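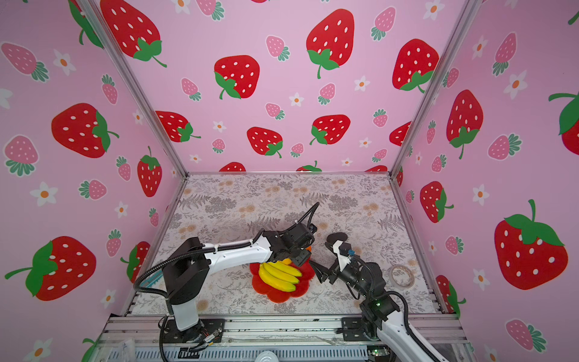 주스브리지의 옛 버스 차고지 자리를 걷기 좋은 광장으로 바꾸는 설계가 코르데이루 도시환경상 대상을 받았습니다. 수상작은 건축사무소 폴티델이 낸 '세레로 광장' 계획안으로, 지난 몇 해 동안 여름만 되면 아스팔트 열기 때문에 멀리 돌아다녀야 했던 동네 주민들에게는 참 반가운 소식입니다. 설계의 중심에는 빗물을 모았다가 천천히 땅으로 스며들게 하는 낮은 정원이 놓이는데, 그 윤곽이 바나나가 담긴 빨간 꽃 모양 접시의 가장자리처럼 둥글둥글 물결을 그립니다. 물결이 안으로 들어간 곳마다 걸터앉을 턱을 두어서, 장을 보고 돌아오는 어르신도 아이 손을 잡은 부모도 잠깐씩 쉬어 갈 수 있게 했다고 합니다.

심사위원들은 심사평에서 차고지의 콘크리트 바닥을 모두 뜯어내 버리지 않고 잘게 부수어 정원 아래 배수층으로 다시 쓰겠다는 제안을 특히 높이 샀습니다. 광장을 가로지르는 보행로는 네 갈래이고, 그중 두 갈래는 계단이나 턱 없이 시장 입구까지 곧장 이어집니다. 자전거는 광장 바깥쪽 길로 다니도록 해서 보행자와 부딪힐 염려를 덜었습니다.

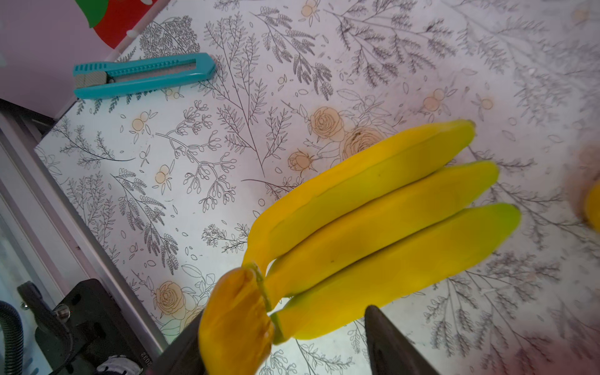 그늘 문제도 주민 설명회에서 오래 이야기가 오간 부분입니다. 나무가 충분히 자라려면 다섯 해는 기다려야 한다는 것이 설계진의 계산이어서, 그동안은 가벼운 천 차양이 햇볕을 가려 줄 예정입니다. 차양의 색을 두고는 흰색이 좋다, 초록이 좋다 의견이 분분했는데, 결국 한 꼭지에서 비스듬히 퍼져 나간 바나나 송이처럼 환한 노랑으로 칠하되 끝자락에만 푸르스름한 기운을 살짝 남기기로 뜻이 모였습니다. 설계를 이끈 노트부르가 타너 소장은 "처음에는 저도 회색을 생각했어요. 그런데 설명회에 오신 분들이 겨울이 긴 동네라고, 흐린 날에도 밝아 보이는 색이면 좋겠다고 하도 말씀하셔서 마음을 바꾸었지요" 하고 웃으며 말했습니다.

차양은 접었다 펼 수 있어서 바람이 센 날이나 겨울에는 걷어 두고, 기둥은 그대로 가로등으로 쓰게 됩니다.

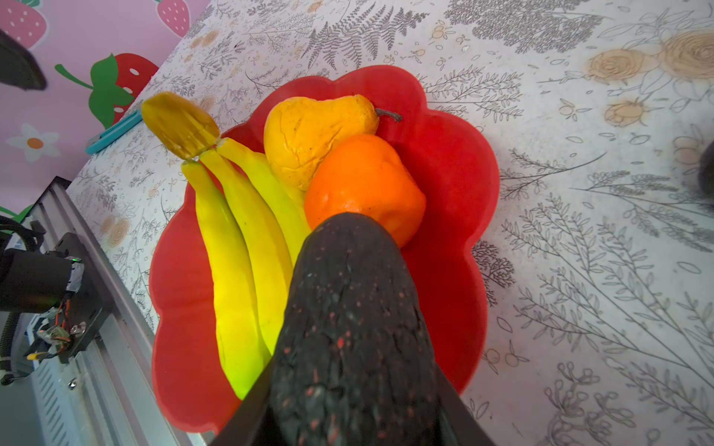 공사는 두 단계로 나누어 진행합니다. 먼저 11월에 차고지 북쪽의 포장을 걷어 내고 배수층을 깐 다음, 시장 쪽 보행로와 정원을 이어서 만듭니다. 공사 중에도 시장으로 들어가는 길 하나는 늘 열어 두기로 상인회와 약속이 되어 있으니, 단골 가게를 찾는 분들은 걱정하지 않으셔도 되겠습니다. 다만 남쪽 정류장은 공사가 끝날 때까지 우체국 앞으로 자리를 옮깁니다.

수상작의 도면과 모형은 2020-09-01부터 주스브리지 시립도서관 일층 로비에서 누구나 무료로 볼 수 있습니다. 모형 옆에는 심을 나무의 이름을 적은 목록과 의견함이 함께 놓이며, 의견은 도서관 안내대에 말로 전해도 됩니다.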